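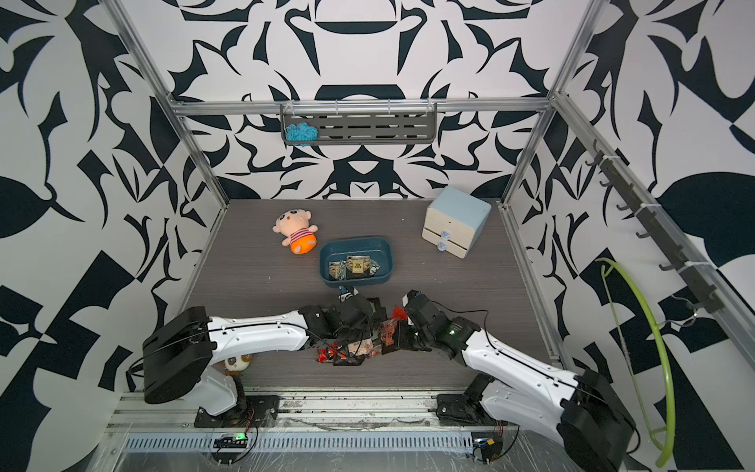
# Equipment plan for the second work cell

Prinport course project, March 2021

## 1. Purpose

Our group must propose what to buy for a second two-arm cell, and what we can make ourselves. The first cell is the model for the plan. We want the same aluminum frame, because the spare brackets from Plomthorpe fit it.

## 2. What is needed

| Item | Quantity | Source |
|---|---|---|
| Robot arm with gripper | 2 | Skandlow |
| Base plate, black | 2 | own workshop |
| Frame profiles and rails | one set | Plomthorpe |
| Control board and wiring | one set | Iwasaki |
| Patterned wall panels | 3 | print shop |

The hook rack and the hanging basket are cheap, so we put them under small purchases together with cable ties. The objects for handling, such as snack packets, plush toys and a bath sponge, also belong there. For these small purchases we reserved 69 dollars.

## 3. Order of buying

The arms should be ordered first. Skandlow gives a delivery time of 5 weeks, and the frame can be built while we wait. In our first draft from October we had planned the arms last – this was a mistake, and the teacher marked it.

## 4. Open points

- The price of the Iwasaki board is not confirmed.
- We did not decide yet if spare gripper fingers are bought or printed.
- Shipping cost is missing in the Plomthorpe offer.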